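The arm that would not let go

A table-clearing robot was meant to be the easy one. Then it closed its fingers and kept them closed.

By the time Saoirse Mulcahy reached the red button, the gripper had been squeezing for most of a minute. Her sleeve was in it. Her wrist, by luck, was beside it.

"I'd been told it would open if it felt anything odd," she says. "I suppose I wasn't odd enough."

Mulcahy was a tester on the Ruvislow trial, in which a single arm made by Tokar was set up to clear and lay small tables at a day centre in Braltmont. Plates, cups, a bit of food. The sort of job that looks simple until you try to write down the rules for it.

The company's pitch was confident. In March it told the centre that its arm had done 895 pick-ups in a row without hurting a thing. I asked what counted as hurt. A week later I got a reply saying that a cracked bowl had been "outside the scope of the measure."

The fault, when it came, was dull. The fingers are told to close until the motor feels push-back, then hold. A soft object gives very little push-back, so the software was changed to let the fingers travel further before giving up. That made it better with bread and sponges. It also made it worse with sleeves. A second setting, meant to release the grip after a few seconds without movement, had been turned off for a demonstration and never turned back on.

Cillian Duggan found the setting on 28th April, two hours after Mulcahy was freed. He had been hired to look after the arm's logs and had no say over what went into them. He went back through 505 recorded grasps and found 83 where the fingers had closed further than the old limit allowed. None had raised a warning.

"The warning was tied to the old number," Duggan says. "They moved the number and left the warning where it was. So it sat there watching a line that didn't matter any more."

Tokar calls this a configuration error, which is a nice phrase. It suggests a knob somebody bumped. What Duggan describes is a decision, made by people in a hurry, to trade a safe limit for a smoother clip.

The company says it has fixed the problem. The release timer can no longer be switched off from the tablet, and the warning now follows whatever limit is in use. It ran 144 soft-object grasps after the change and says every one of them let go on time. I asked whether a sleeve was among them. It was not – the test list was food, cloths and toys.
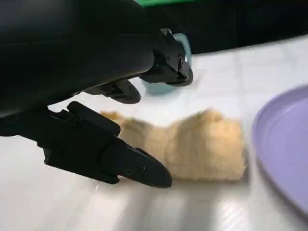

The gripper's lower finger comes in close to a soft, tan item beside a purple plate.

That list bothers me more than the fault does. You would think the first thing to go between the fingers after an accident would be the thing that caused it. Buckley, the insurer for the day centre, seems to agree. It has asked for a sleeve test, with a dummy arm inside, before the trial starts again.

Tokar says it will do one "in due course" and expects the arm to be back at work within the season. The centre's manager would not give me a date. Mulcahy has been asked to return as a tester and has said she will think about it, once she has seen the logs. She had not been sent them when we went to print.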